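**1/** Friday, June 24, 2022. Day 15 of my calligraphy practice. I started with a goal of 1,000 characters before November, and I am very far from it. Today I want to write a little about the table, not only about the characters.

**2/** The brush rack is my favorite thing here. Dark wood, carved ends on top, two small carved panels at the bottom. I bought it from Pallico, and I thought long about the price. Three brushes hang on it now, the other pegs are free. I am trying not to fill them – one good brush teaches me more than five new ones. 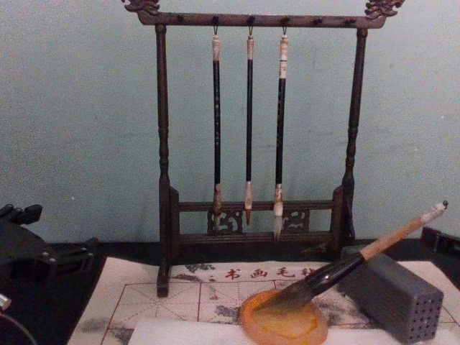 **3/** A question I get often: which brush is for what?

- The thin one is for small characters and for signing. I am still afraid of it.
- The one with the full white head holds a lot of ink and forgives almost nothing.
- The third one I use on tired evenings.

**4/** About the grid. Every square has diagonal lines, so you can see where the middle of the character should be. My first week I ignored the diagonals and everything I wrote was sliding to the left. Please do not ignore the diagonals.

**5/** The felt mat has the same kind of grid, and it says 书画毛毡 in red, "calligraphy and painting felt." It has gray stains already. I tried to clean an old mat once with soap and it became hard like cardboard, so now I let the stains live.

**6/** I also practice in orange. Black shows me only the shape, but in orange I can see the darker edges and the light speckled places inside a stroke. The right side of this one is too crowded, all the bars are pushing each other.
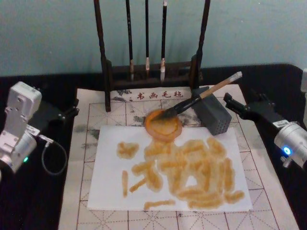

**7/** My teacher's advice for crowded characters is to leave the white places first in your head, and then write around them. I understand it very well when I am washing dishes. With the brush in my hand I forget it.

**8/** Tomorrow is day 16. I will write the same character again, slower, and with less ink on the brush.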